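Ticket 169 – Plinel kitchen planner, Radar price sync
Status: Closed
Priority: Normal
Opened: August 15, 2024

Problem as reported

Price list in Plinel does not match the supplier list from Ollwood. Worktop and base unit prices still show the March figures. Radar says the last sync finished with no errors. Quotes sent from the Semple showroom account are coming out too low, and two had to be pulled back and redone by hand.

Steps already tried by the customer: logged out and back in, cleared the browser cache, ran the sync again from the Radar menu. No change. The same items show the old price on a second computer, so it is not a local problem.

First check

Opened the Semple account with support access. Radar log shows 1,000 rows received and 1,000 rows written. The Ollwood file has 19 more rows than that. The missing ones are at the bottom of the file, and they are all worktops and painted base units.

Checked the row limit on the account. It is set to 1,000, which is the default on the older plan. The account was moved to the new plan but the limit did not move with it. Radar does not treat a cut file as an error, so the log comes up green.

Test layout for the quote was an island with a marble top, sage-green base and a black four-burner cooktop. The cooktop priced correctly. The top and the base both came back with the March price.
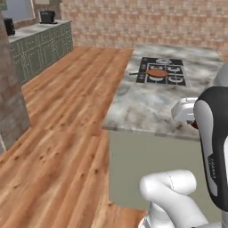
Semple showroom: we raised our limit from the account page as you asked and ran the sync again. The worktops are right now but 7 of the base units are still on the old price. We also need to know if the quotes already saved will update or if we have to open each one.

Second check

Those base units have a manual price lock. The lock was set in March and has no end date, so Radar skips them on every run. This is a separate issue from the row limit.

To clear it: Catalog – Base units – Filter by Locked – Select all – Remove lock. Then run the sync one more time.

Saved quotes do not update on their own. Open the quote and press Reprice. Quotes marked as Sent keep the old price until they are set back to Draft.

Result

Locks removed, sync run, all rows written. Spot check of worktops and base units against the Ollwood file is correct. Customer is repricing the open quotes.

Follow-up

Request passed to development: Radar should show a warning when a file is longer than the row limit. No date for this yet – the ticket is closed without it.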